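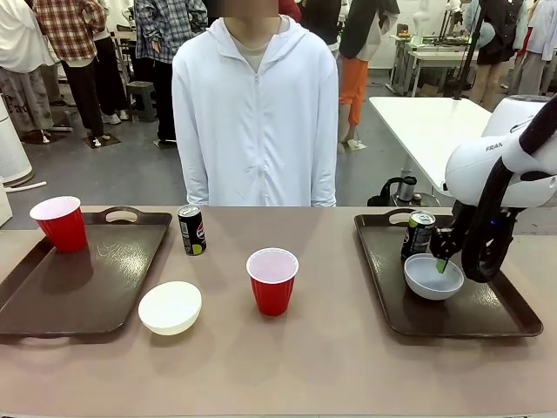
The Tunmont Community Meals Program lends reusable tableware to residents and registered groups in the Tunmont district for private and public gatherings. The service is operated from the Prikgate Hall building and is open to any household, club, congregation or school association with an address in the district. Loan stock is plain and meant for daily use: dark brown serving trays with rounded corners, white bowls, red cups with a white rim, and the larger pieces listed in the printed catalog at the service desk. The answers that follow apply to all loans made under the current rules, which took effect in February 2021. Groups that signed an agreement under the earlier rules may keep to its terms until that agreement ends.

Who may borrow?

Any adult resident of the district may borrow on behalf of a household. Groups must name one adult as the responsible borrower, and that person must sign the loan agreement at the desk. Businesses may not borrow for paid catering. A business that wishes to hold a free event for its staff or neighbors may apply in writing, and the request will be answered by letter or email.

How do I register?

Please bring one form of photo identification and one document showing your current address. A utility bill, a lease or a letter from a public office will be accepted. Registration is free and stays valid for 2 years. Borrowers who move within the district should report the new address before their next loan. Borrowers who move out of the district may complete any loan already in progress, after which the registration is closed.

Is there a fee?

There is no fee for household loans. Groups pay a deposit of $15 per loan, which is returned when all items have been checked in. The deposit may be paid by card or check. Cash is not accepted at the Prikgate desk.

How far ahead must I reserve?

Reservations should be made at least 5 working days before the date of collection. Requests made later will be met if stock is on the shelf, but the desk cannot hold items for them. For events in October, when the harvest suppers take place, early requests are strongly advised. A reservation may be changed once without filing a new form.

How many pieces may I borrow at one time?

Household loans are limited to what one adult can safely carry in two of our crates. Group loans are set according to the number of guests given on the form. The full stock of the program is 1,000 pieces, and no single group may reserve more than half of it for the same date. Two groups sharing a hall on the same date are treated as separate borrowers and should file separate forms.

May I have the items delivered?

Delivery is offered to registered groups only. It is carried out by Plunis, the carrier under contract to the program, and the carrier's charge is paid directly by the borrower. The responsible borrower must be present to sign for the crates. If no one is present, the crates will be returned to Prikgate Hall and a second delivery must be booked and paid for separately. The deposit is not affected.

Are the items clean when I receive them?

All items are washed in a commercial dishwasher after each loan and stored in covered crates. Borrowers who wish to wash them again before use are free to do so. Please do not use steel wool or scouring powder on the trays, as these dull the surface.

Must I wash the items before I return them?

Items should be emptied, scraped and rinsed. A full wash is not required. Cups should be returned stacked, and bowls should be placed upside down in the crate so that any remaining water can drain. Trays travel upright along the side of the crate. Food, napkins and drink cans must be removed. Crates that contain waste will be accepted, but the borrower may be asked to come back and empty them before the loan is closed.

Can the cups and bowls be used for hot food or placed in a microwave?

The bowls may be used for hot soup and stew. The cups are intended for cold drinks only. No item in the loan stock may be placed in a microwave or a conventional oven, or set on a stove. Serving trays must be kept away from open flames, including chafing burners and candles.

What happens if something is broken or lost?

Please report it when you return the crates. Ordinary wear is not charged. For lost or broken pieces, the borrower pays the replacement price shown in the catalog, and for groups this amount is taken from the deposit first. Borrowers may not supply their own replacements, even where they appear to match. Broken pieces should be returned with the rest where it is safe to do so, wrapped in paper and marked.

What if I return the items late?

A loan may be extended once by telephone or email, provided that no other borrower has reserved the same stock. Loans that are late without an extension are recorded. After a second late return, the borrower's registration is suspended until the matter has been discussed with the service manager.

May I pass the items on to another group?

No. Items must come back to the desk between loans, even when the next borrower is known and the next event is in the same building. The person who signed the agreement remains responsible for the stock until it has been checked in.

Does the program accept donated tableware?

Donations are accepted only where they match the existing stock in size and type. Single pieces, glassware and items with a chipped edge cannot be taken. Donors are asked to write to the program first with a short list of what they wish to give. The Sulemana Reuse Store accepts household goods of most kinds and may be able to help with items that the program declines.

Whom should I contact with a complaint or a question not answered on this page?

Please write to Boglárka Szűcs, Service Manager, Tunmont Community Meals Program, Prikgate Hall. Letters may also be handed in at the desk during opening hours. Please include your registration number and, for complaints, the date of the loan. Written replies are sent within 15 working days.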